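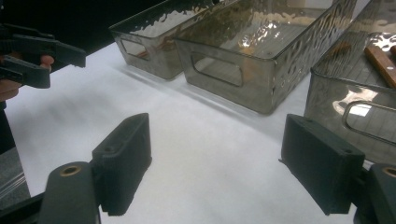
From: Severin Reisinger
To: Skutcombe feeder list
Date: 22 March 2018
Subject: Re: Outage notice for the Futley spur

On the Futley spur, Yamila Maldonado wrote:
> The notice says the line will be dead from 9 to 3. Does that
> include the service drops on Carrasco Lane, or only the primary?
> Two of our members want to trim a hedge near the pole while
> it is off.

Both. The drops on Carrasco Lane are fed from the same transformer, so they lose supply when the primary is opened. Expect 6 hours, with 70 customers affected.

The hedge is a separate matter. A published outage is not a clearance. The crew may re-energize early, and a home generator wired without a transfer switch can feed back through the transformer. Please treat every conductor as live unless the crew lead has tested and grounded it and told you so in person.

Trimming within 10 feet of the primary is done by the line crew only. Send me the pole number and I will add it to the work order – there is room for some 4 more spans.

Ulises Ibarra has the revised switching sheet. The version sent in October lists the wrong fuse size for the second tap and should be deleted.

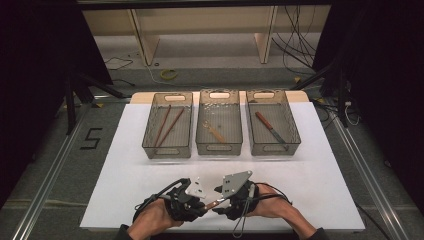

Baskets on the board, chopsticks in the left one.

Medical equipment users should call the Skutcombe office before the outage so that we can check their backup arrangements.

Severin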